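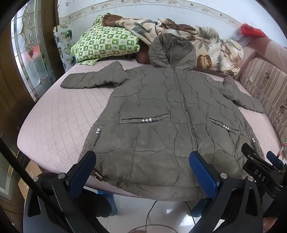
冬物は畳むより先に広げてほしい、とSosina Dereseさんに言われたのが、うちの教室のやり方の始まりです。畳んだままだと袖の中のよじれも裾の汚れも分からないし、ファスナーが閉まっているかどうかも見えないから、と。最初は「場所をとるなあ」と思ったんですが、やってみたら確かに早い。それ以来ずっとこの順番です。

## 私たちについて

Mostell(モステル)です。衣類の片づけと手入れの小さな教室。毎週水曜にやってます。

もともとは引っ越しの荷造りを手伝う仕事でした。ところが箱より服のほうに時間がかかる。特に冬のコート。かさばる、すべる、畳んでも戻る。じゃあ畳み方だけ教える日を作ろう、となって、いまの形になりました。

社内の人数は13人。教える人、預かりの受付、修理の取次ぎ、あと電話。兼任だらけです。

## やっていること

- 畳み方の教室(大人向け、親子向け)
- 季節の入れ替えのお手伝い。ご自宅に伺います
- 中綿・ダウンの預かり(Zindon倉庫にて)
- ボタン、飾り、ファスナーの修理の取次ぎ

教室は一回30分の枠が基本。続けて二枠とる方も多いです。持ち物はご自分の上着を一着。なければ貸します。

## コートは寝台の上で

うちは机を使いません。ベッドか布団の上。キルティングのカバーがかかっていれば十分です。机だと中綿のコートはすべって落ちるし、幅も足りない。家で畳むときもだいたい寝室でしょう。だったら同じ場所で練習したほうがいい。

手順はこんな感じ。

1. 前のファスナーを上まで閉める
2. 表を上にして、両袖を開いて置く
3. フードのしわを手で軽くのばす
4. ポケットの中を確認。レシート、飴、片方だけの手袋
5. 袖を片方ずつ、身ごろの上へ斜めに
6. 裾から空気を押し出しながら二つ折り

ポケットにビーズや編みひもの飾りがついた服は、飾りが内側でこすれないように。薄い布を一枚はさんでください。手ぬぐいで大丈夫。

5でつまずく人がとても多いです。袖を折ったとたん、身ごろのほうがぐしゃっと寄る。そうなったら一度広げてください。途中で直そうとするとよけい時間がかかりす。
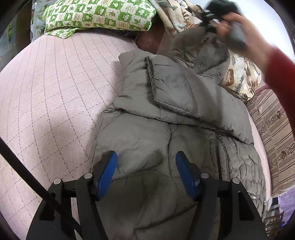 袖はどっちから折るのが正解なんですか、というのは教室に来たTeodor Căpraruさんの質問で、三回聞かれました。三回とも答えは同じで、どちらでもいいです。ただ、毎回同じ側から。手が覚えるので。ご本人は左から派に落ち着いたそうです。右から派のスタッフと今もちょっともめてます。

## 預かりのこと

去年お預かりした冬物は1,611着。Zindon倉庫の棚は、ひと棚に200着までと決めています。それ以上入れると中綿がつぶれる。春になってふくらまないと言われるのがいちばんつらい。

圧縮袋は使いません。ご家庭で使うのは止めませんが、長くても春のあいだだけにして、一度は出して風を通してください。

受け取りのときは、お客さまの前で一着ずつ広げます。ポケットの飾り、裾の縫い目、ファスナーの引き手。気になるところは伝票に書きます。時間かかります、すみません。急ぐ方は朝いちばんがすいてます。

修理はSandu(サンドゥ)という工房にお願いしています。ファスナーの交換、取れたビーズのつけ直し、袖口のほつれ。見積りを見てからやめてもかまいません。

## お伺いする日のお願い

片づけておかなくていいです。ほんとに。寝室に枕や毛布が出ていても、端に寄せて作業します。クッションもそのままで。普段の置き方が分かるほうが、しまう場所の相談もしやすいので助かります。

あけておいてほしいのは、上着を一着広げられる広さだけ。シングルベッドでなんとかなります。

## 場所と連絡先

教室はStarncombe館の二階。階段がちょっと急です。上着を抱えて上がる方は手すり側をどうぞ。受付は一階の奥、呼び鈴を押してください。

三月は入れ替えの予約が混みます。早めにご連絡いただけると助かりまます。電話は出られないことが多いので、留守電にお名前と上着の枚数、丈が長いか短いかも入れておいてください。折り返します。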